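3.2 The tables, and why we ended up caring about them so much

I should admit that when Yareli Zamudio and I planned the household visits, tables were barely on our list. We wanted to know how people clear up after a meal, where the plates go first, who wipes and who stacks, and the table was just the place where all that happened. Then we started reading our notes from the first 12 homes and found that people kept talking about the surface itself! They told us which side got the sun, which end the kids ruined, what they'd tried rubbing into it. So we went back and added a whole block of questions, and this section is mostly about what came out of them.

The tops people had the strongest feelings about were the pale ones. Dark tables got described as "easy" or "fine" and the conversation moved on. Pale wood got stories. One woman (home 4 in our notes) said she'd picked hers precisely so she could see the crumbs, and her husband, sitting right next to her, said that was exactly what he hated about it. Arnaldo Barreto, who did most of the coding with me, started a separate tag for this kind of household disagreement, and it filled up quickly.

Figure 3 gives the sort of surface we mean by "pale, matte" in the coding sheet: a light wood top with fine, closely spaced grain and a smooth, slightly whitened look. We left gloss finishes out of this group, even very light ones, as people talked about those quite differently (fingerprints, mostly).

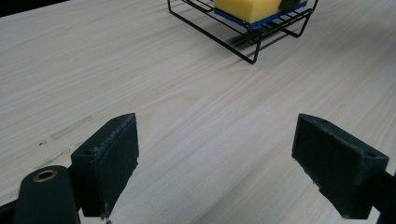 Figure 3. Pale wooden tabletop, coded as "pale, matte, visible grain."

Grain turned out to matter more than I'd guessed. Several people told us they wipe along the grain, and a couple were almost stern about it, as if wiping across would be bad manners. When I asked where they'd learned this, I mostly got a shrug, or "my mother," or in one case the little leaflet that came with the table. We have no idea whether it does the wood any good, and we didn't test it. What interested us was that the people who wiped along the grain also tended to clear the whole table before wiping, while the others worked around whatever was still sitting there. Rutilio Magaña thinks this is just the same tidy people showing up twice, and he may well be right. With a sample this small I wouldn't want to argue it either way.

The other thing worth reporting is what I've been calling the landing spot. Nearly every household had one corner of the table where things got put down on the way to somewhere else: mail, keys, a school form that needed signing. On the pale tops this corner was often the first one people apologized for when we came in, usually while scooping the pile up and moving it to a chair. We asked everyone to leave things as they were for the visit, and I can say with some confidence that this request did nothing at all, least of all on Sunday, when people were expecting company anyway.

Eun-seong Wi suggested that we ask about placemats too, and I wish we'd done it from the start. We only have answers from the later visits, so I've kept them out of the main table and put them with the notes on trivets and coasters in section 3.4.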